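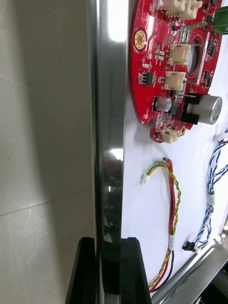

Figure 7.1 Gripper at the bench, with a circuit board and two cable assemblies laid out on the work surface.

Chapter 7
When the Work Changes Hands

What you will study in this chapter
How a job is divided into tasks before a machine is brought in
Which tasks tend to stay with people, and why
How pay, training and job titles follow the work, sometimes slowly
What workers ask about automation and who is expected to answer

Key terms: task analysis, cell, presentation, exception, tending, changeover, displacement, regrading

7.1 A bench at Mevar

Mevar assembles control units for heating and ventilation equipment. The plant employs 112 people, and 24 of them work in board assembly, the department where circuit boards are fitted with their cables, checked and sent on to final packing. Until recently all of that work was done by hand. An assembler took a board, picked the right harness, pressed each plug into its connector and set the board aside for testing.

Sabina Doležal had done this work for most of her time at the plant when the company decided to put a robot cell in the department. She was asked to help set it up. Her first job was to write down everything she did to one board, from picking it up to putting it down. She expected a short list. Her supervisor had written one already, and it had 3 steps: fetch, connect, check. Hers filled several pages.

The difference between the two lists is the subject of this section. A job title such as "assembler" covers many separate tasks, and some of them are so familiar that the people who do them no longer notice them. Doležal turned each connector toward herself before she plugged anything in. She ran a cable through her fingers to take out a kink. She put aside a plug that felt stiff. None of these steps appeared in the written work instructions, and all of them had to be dealt with before a machine could take over any part of the bench.

Cables are a good example. A circuit board is rigid, and its connectors are always in the same place on it. A cable is flexible and will lie differently each time it is put down. The red and yellow-green wires in Figure 7.1 curl in a loop before they run down to where a black wire joins them, and the plug at one end is small. A person sees the plug, picks it up and turns it the right way without thinking about it. For a machine, finding the plug, gripping it and turning it are separate problems, and each can go wrong separately.

Mevar's engineers therefore divided the work. Under the plan they drew up, the cell would take over tasks in which parts could be placed in a known position. The assemblers would keep the tasks that depended on feel or on judging a part that was out of the ordinary. Between the two lay a group of tasks that could go either way – these took up most of the discussion.

7.2 Presentation and tending

The way parts are supplied to a machine is called presentation. Before the cell arrived, harnesses came to the benches in whatever box was handy, and assemblers reached in and sorted them out. The new plan set rules for which containers were used and how full they could be. Plain as it looks, a container has a shape that matters to anyone writing such rules. The yellow one used here has a molded ledge running across it, with the floor below and a smooth wall above, and its glossy plastic throws back bright patches of light. An assembler reaching in for a part gives none of this any thought. An engineer has to ask whether a gripper can get close to a ledge or into a corner, and whether reflections will trouble a camera.

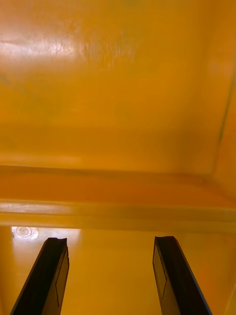
Tending is the work of keeping a machine supplied and running. It includes filling containers, clearing jams, removing finished pieces and calling for help when something is beyond the operator. At Mevar it became part of the assemblers' day, although the job description did not mention it at first. Whoever is tending looks into the containers during each round, and one with nothing on its floor between the open fingers of the gripper, like the yellow container shown here, is a simple case to judge. A tangled or half-filled one takes more experience. The operator must decide whether to straighten the parts, top them up or take the container away.

Tending also changes the pace of work. At a hand bench, the assembler sets the rhythm and can slow down for a difficult board. Beside a cell, long quiet periods are broken by short urgent ones. Several of Doležal's coworkers found this more tiring than they had expected. Others liked being able to move about.

Questions of pay came up within weeks. The assemblers argued that handling exceptions called for more skill than the old job and should be regraded. Management replied that the physical work was lighter. Section 7.4 follows that dispute and compares it with a similar one at Amaral, a packaging firm where the outcome was different.

Before going on, choose a job you know well and write down each task in it. Keep the list. You will need it for the task analysis in Section 7.3.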